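Hullthorpe office building to stay on reduced heat until boiler part arrives

8 March 2019

Heating in the east half of the Maldonado Building in Hullthorpe will remain limited through at least the end of next week, according to a notice sent to tenants Friday morning. One of the building's two gas boilers has been out of service since Monday, when a routine check found a crack in a section of its cast iron heat exchanger.

The remaining boiler is running at full output. It was sized to carry the building alone in mild weather, and overnight lows this week have been well below that range. Tenants on the second and third floors of the east side have reported morning room temperatures of 58 to 61 degrees. The west side, which is served first on the supply loop, has stayed close to its normal setting. 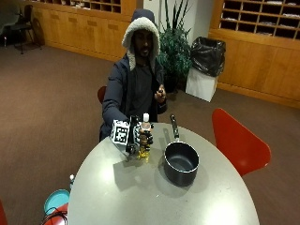
The building was put up in two stages and has a single hot water loop with perimeter baseboard units. Flow to the east side passes through a mixing valve that was replaced in December. Building manager Iraís Quezada said the valve was inspected on Tuesday and is working as intended.

"The valve is fine. The water reaching it is not hot enough," Quezada said. "With one boiler we are getting supply water at 142 degrees on the coldest mornings, and the east loop was designed for 180."

The notice lists 1,773 square feet of office space as most affected, all of it on the north face of the third floor. A further 1,138 square feet on the second floor is listed as partly affected. Ground floor units are expected to stay within the range set out in the leases.

The replacement section was ordered Tuesday from Ramirico, the mechanical contractor that has serviced the plant since the second boiler was installed. The part is not held in stock locally. Ramirico gave a delivery window of Wednesday to Friday of next week, with one full day for fitting and a second day for pressure testing and combustion adjustment. The boiler will not be returned to service until the test is signed off.

Quezada said a welded repair was considered and turned down. Cast iron sections of this type can be repaired in some cases, but the crack runs close to a port opening and the contractor would not warrant the work.

The cost of the part and labor will be met from the building's maintenance reserve. Tenants will not be billed separately. A request from two tenants for a rent credit covering the period is under review, and a written answer is due by the end of the month.
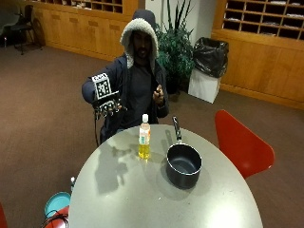
Until the repair is complete, the night setback has been turned off, so the system no longer drops the temperature after business hours. Stair doors on the east side are to be kept closed. The main entrance vestibule heater, which is electric and on a separate circuit, is not affected.

Portable heaters are allowed under the following conditions: one unit per room, no more than 1,500 watts, tip-over shutoff required, plugged directly into a wall outlet. Power strips and extension cords may not be used. Tenants on the third floor are asked to check with the management office before plugging in a unit, as several rooms there share a 20-amp circuit.

Domestic hot water comes from a separate gas heater and remains at its usual temperature. The freight elevator and the loading door on Gindo Street will operate on normal hours, although the loading door is to be closed between deliveries.

A second notice will be issued when the part has been received. Tenants with room temperatures under 58 degrees may report them to the management office on the ground floor, giving the room number and the time of the reading.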